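When a Robot Lets Go Too Soon
by Bernice Appiah
Kids' Science Corner, Mar 8, 2023

Ever dropped a glass of milk? You know the feeling. Slippery, slippery, gone. Robots drop stuff too! Quite a lot, as it happens. Today's story is about a robot named Uda, a bag of screws, and one very loud crash.

First, the quick stuff. A robot hand is called a gripper. Most grippers don't have five fingers like you. Two is plenty for a lot of jobs. The two fingers slide together, squeeze, and the thing between them stays put. Open them up and it falls. Simple!

Some fingers have smooth tips. Others have pads with a bumpy crisscross pattern, kind of like the bottom of your sneakers. Same idea as sneakers, too. Bumps grab better than smooth.
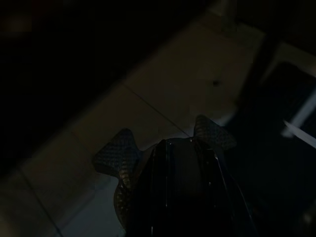
So how hard should a gripper squeeze? Tricky question. Try it with a banana (ask a grown-up first, and eat the banana after). Squeeze too soft and it slides out. Squeeze too hard and, well, yuck. Your brain works this out super fast becuase your skin is full of tiny feelers. A robot has no skin. It needs a part called a force sensor, and the sensor sends numbers down a wire to the computer. Small number, soft squeeze. Big number, hard squeeze.

Now the crash.

Uda works at a workshop in Lastden, unpacking boxes and sorting the parts inside. One morning in August, Uda picked up a bag of 300 screws. Lifted it nice and high. Then the fingers just opened. Bag down, bag split, screws everywhere. Under the tables, under the chairs, one in somebody's shoe. Yaw Kyei, the engineer on duty, hit the red button right away. Everything stopped.

The red button is the emergency stop. Big, red, easy to slap. Press it and the robot quits moving. Yaw pressed it BEFORE he picked up a single screw. Remember that part!

Then came the detective work. Was it the pads? Nope, pads were fine. Was the bag too heavy? Nope. Akosua Odoi looked at the computer's record, a long list of everything the robot did and felt. It had 2606 lines. She read them all (with snacks). On line 2000 she found something odd. The force sensor said 46, then 46, then nothing. Blank. Then 46 again.

A blank! The computer saw the blank and got mixed up. It decided the hand was empty, so it opened the fingers to get ready for the next thing. But the hand wasnt empty at all.
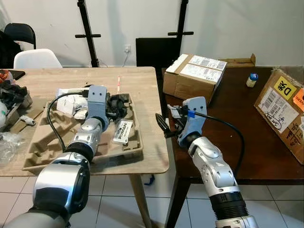
Why did the number go missing? Wires. Think about a robot arm for a second. It bends, twists, stretches, comes back, all day long, and every wire has to go along for the ride. That's why wires are left a bit loose. You can see black cables curving away from both grippers, one dipping into the tray and the other looping over the dark table. Too tight and a wire gets yanked. Too floppy and it can snag on a box. Uda's wire had been pulled a little bit each time the arm reached forward, and inside its plug one tiny metal pin was hardly touching.

One pin. Smaller than a grain of rice. 300 screws on the floor.

How they fixed it: Elikem Essien put in a new wire, a bit longer, and clipped it so it couldn't tug on the plug. Then they changed the computer's rules too. Old rule, no number means empty hand. New rule, no number means STOP, hold on tight, and call a person. Engineers call that a fail-safe. It means that if something breaks, the machine picks the safest thing it can do.

You've seen fail-safes already. Some heaters switch off if they tip over. A treadmill has that clip you stick on your shirt.

Want to be near a robot one day? Rules from Yaw:
Stay out of reach of the arm, even when it's still. A still robot might just be waiting.
Know where the red button is.
Tie back long hair, no dangly sleeves.
Never grab something a robot is holding.
If it drops something, leave it there until a grown-up says the robot is off.

Try this at home! Put on thick winter gloves and pick up a coin. Hard, right? You've just lost most of your feeling, same as a robot with a bad sensor. Now try a grape. Now a pencil. Write down which was hardest and send it to us, we'll print some of the answers next time.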